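2 March 2020
Iron gall ink, second batch

Picking up from the first batch, which was too pale going on and scratched off the page when dry. Going back to a plain recipe this time and writing down what I do as I do it. The notes from the first batch are on two loose sheets tucked in the back of the old book, and they skip the strain entirely, so I can't tell how fine the cloth was.

Materials

Oak galls, 30 g, from the Dirnbridge bag. These were picked last fall along the rail trail and have been sitting in a paper sack on top of the paint cupboard. Most have an exit hole. The older books want galls picked before the wasp leaves, and say they hold more tannin that way, but these are what we have. Two had gone soft and grey inside and went in the compost.
Rainwater, 400 mL, through a coffee filter.
Ferrous sulphate, 20 g, from the tub with the green lid. Crystals still a clean pale green, no rusty crust on top. The older tub has crust all through it and should be thrown out. I have written OLD on it.
Gum arabic, 20 g, in lumps.
One clove per jar, against mould.

Crushing and steeping

Broke the galls in a folded tea towel with the mallet, then ground them in the big mortar until the largest bits were the size of lentils. Finer would be better for extraction, but the fine dust from the first batch went straight through the cloth and made sludge in the bottle, so I stopped there. The tea towel is now a brown tea towel.

Put the crushed galls in the wide glass jar with all the rainwater and left it on the shelf over the radiator with a saucer on top. Stirred it morning and evening with a wooden skewer. Steeped four days. The liquid was a weak tea colour by the first evening and a good dark brown by the third. Smell is like wet leaves and a bit of vinegar. There was a thin skin on the last morning and I lifted it off with a spoon. It wasn't furry, so I kept going.

For comparison, the first batch was simmered on the hot plate for most of an afternoon. Boiling is quicker, but I lost a lot of water to steam and never measured what was left, which makes the iron figure in those notes meaningless. If we boil again, mark the starting level on the outside of the pot and top up to it.

Straining

Strained through two layers of old cotton sheet, then squeezed. Gloves on – the tannin stains skin by itself, and if there is any iron about your fingertips go black for a week. Let the liquid stand for an hour and poured it off the sediment. Most of the water came back. The galls hold on to more than you would think, and a second squeeze gave another few spoonfuls, cloudier than the rest. I kept those separate in a jam jar and used them for the paper tests of tannin alone.

Drips get everywhere at this stage. Anything that has had plain tannin water on it needs wiping before the iron comes out of the cupboard, and that goes for mugs as well. Keep drinks and ferrous sulphate at opposite ends of the room, please. It is not a thing to swallow.
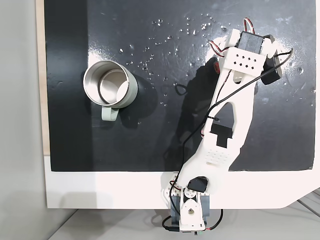

Adding the iron

Dissolved the ferrous sulphate in a little of the strained liquid first, in a glass beaker, and then poured it back into the rest while stirring. It goes from brown to blue-black straight away, and stays quite transparent against the light. The darker colour comes later, on the page, when the air gets to it. Don't judge the ink in the beaker. I made that mistake with the first batch and threw in more iron to darken it, and I am fairly sure the extra iron is what made it bite into the thin paper.

Left it uncovered overnight with a piece of muslin over the top. By morning the surface was darker than the body of the liquid. Stirred it in.

Gum

Gum arabic lumps take forever. Wrapped them in the cloth, knocked them down with the mallet, and left them in a bit of warm water until they turned to syrup. There were bits of bark in it, so that got strained too. Added the syrup in three goes and tried a line after each one.

No gum: feathers badly on everything except the heavy Starkach sheet. Runs off the nib in a blob.
First third: line holds on the Starkach, still feathers on the copier paper.
Second third: good. Sharp edge, even flow, hairlines stay hair.
All of it: a bit sticky on the nib, shinier when dry. Edges slightly crisper but it needs wiping every few words.

Stopped there, obviously, as it was all in. Next time hold back the final third and bottle without it. The thicker ink might suit a brush or a reed pen, and I'll try that when there's a reed cut.

Writing tests

Used the same Drakos nib throughout, cleaned with a toothbrush between papers. Wrote the alphabet, a row of loops and a row of verticals on each sheet, and noted the colour wet, after a minute, after an hour and the next day.

Starkach heavy: pale grey-violet wet, mid grey in a minute, near black in an hour, black next day. No show-through.
Copier paper: darkens the same way. Slight feathering on the downstrokes, show-through on the loops.
Old ledger paper from the box under the stairs: the best of the lot. Hard surface, ink sits up, very black next day. There are only a few blank leaves left and I'd like them kept for finished work.
Watercolour paper: soaks in, line goes wide. No use for writing.
Calfskin offcut: needed a rub with pounce first or it beads. After that, lovely. Could be scraped cleanly with the knife while fresh. By next day it had to be scraped hard.

The tannin-only jar gave a faint tan line on all of them. Brushing weak iron solution over the top of the dry line turned it black within seconds, which is a good one to show people on open day.

Rubbing and water

Ran a wet finger over each sheet once it had dried a day. The first batch smeared to grey on all papers. This one gave a faint smear on the copier paper and nothing I could see on the ledger. Held a strip of the Starkach sheet in a dish of tap water for an hour. The loops came through intact, with a slight bluish halo where I think loose gum and pigment floated off. The strip is taped in opposite this page.

Things to sort out

Acidity. This ink is acid by nature and will go on working on the paper for years. I have no proper way of telling whether the iron is in excess. The paper strips people use for it change colour if free iron is present, and we should order some from the conservation supplier. Until then assume a bit of excess and don't put it near anything borrowed.

Nibs. The one I used has a brown bloom on the shoulder already, after a day of tests. Rinse straight away, dry, and don't leave them standing in the jar. Not for fountain pens under any circumstances.

Mould. Clove in each jar. The first batch got a grey disc of mould floating on it in the second week, with no clove. One variable I can at least point to.

Bottling. Filled the small brown bottles to the neck to keep air out. Labelled with the batch, the word Pondora and the iron-to-gall figure, so the labels can be matched back to this page. They are on the lower shelf, behind the shellac. A little left over went into an open dish so I can see how fast it goes to sludge.

Sample sheets are on the drying line by the door. Please leave them face out, as I want one side to get the window light and the other to stay dark, and I'll compare the two at the end of March.

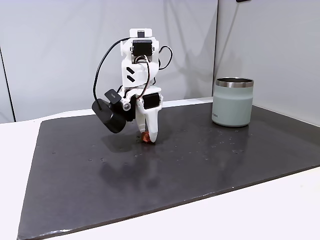 Evanthia Kyriakidis read this over and thinks the iron is still high. Her own recipe goes nearer three parts gall to one of sulphate by weight, and she says it writes paler for the first hour but has left her test sheets flexible after folding, where the stronger one cracked along the crease. She would also steep a good deal longer, until the skin forms and sinks, and not bother lifting it off. And she wants white wine tried in place of half the rainwater.

Fine by me on the iron. For batch three: 30 g galls again, half the sulphate used here, same water, and gum held at two thirds. The wine can be a separate small jar, so we aren't changing everything at once. Fold test to be added to the list for all papers, including the sheets already on the line once the light comparison is done.

To get: test strips, muslin, more gum (powdered if they have it), a spare nib or two, a new tea towel.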